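About Prorkus

Prorkus is a small research group that studies how robots can learn household tasks from people. We started in September with two people, Judit Szűcs and Murdo Morrison, and we now share an office and a workshop with the engineering firm Brunner.

Our method is simple to describe. A person does an everyday job while holding a gripper in each hand, and a camera on the gripper records what its fingers meet. We train a policy on those recordings and then run it on a robot arm with the same kind of fingers. No robot is needed while recording, so we can work in ordinary kitchens.

Our first full result came from table setting and clearing. The training set, which we call Fornisow, holds 3846 demonstrations. In a test of 100 trials, the arm put a chopstick into a cup 90 times. Most of the misses were at the rim – the arm let go too early. Farah Khoo is now working on that part.

Wilma Moffat runs recording and trains new operators. Torquil Swanson looks after the hardware and the labeling software, Gitov.

We publish our methods, including the trials that fail. Schools and other labs are welcome to visit the workshop by arrangement.

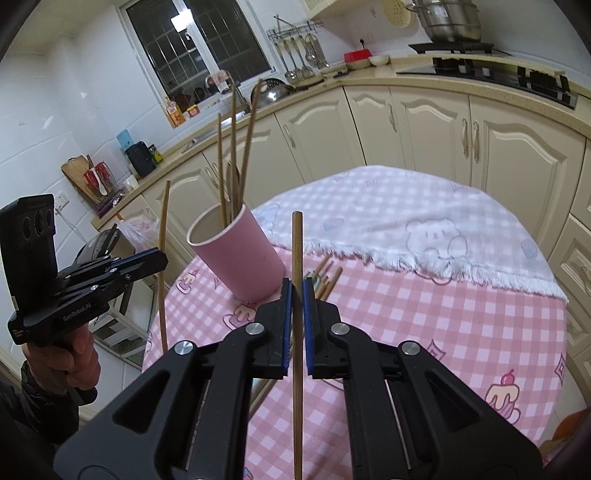
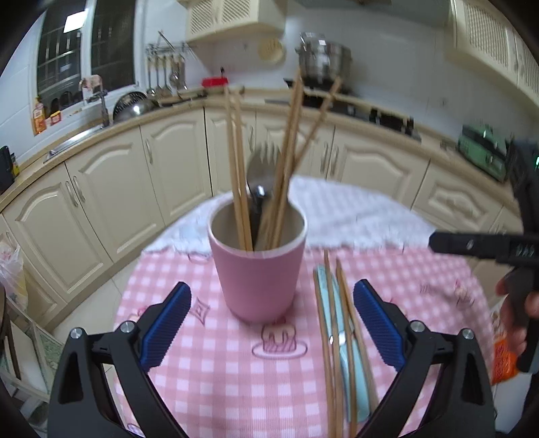

Chopsticks and a pink cup at a kitchen table, seen from the hand-held grippers.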